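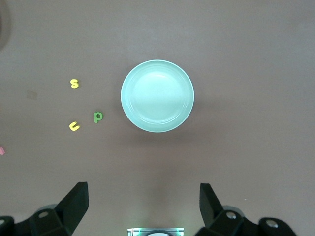 Foam letters and a plate, seen from the wrist camera.

Tips for recording pick-and-place examples at a kitchen table

Use a matte tabletop if you have one. A glossy top throws the ceiling light back at the camera, and the plate will do enough of that already.

Wipe the gripper fingers before each session. Foam picks up crumbs and passes them on.

Start with the fingers open and the whole plate in view. If the rim is out of view, back the arm up and start over.

Move the letters between takes. Turn one, slide another closer to the plate, swap the order. Thaddeus Kapoor recorded 17 takes with the letters in the same spots, and the Pikum arm learned the spots. He had to throw them all out.

Keep the speed even. If you stop to think halfway, the system learns to stop there too — plan the move first, then press record.

Save the fumbles in a separate folder. A dropped letter that gets picked up again is worth keeping, but label it as a recovery.

Write the instruction the way you would say it at home. "Put the green letter on the plate" is fine.

Take a break after an hour. Erasto Mosoti reached 2,000 takes for the Kukbridge set in June, and the ones he cut were mostly from the end of long sittings.

Back up to a second drive before you clear the table. Foam letters go in a lidded jar, away from the stove.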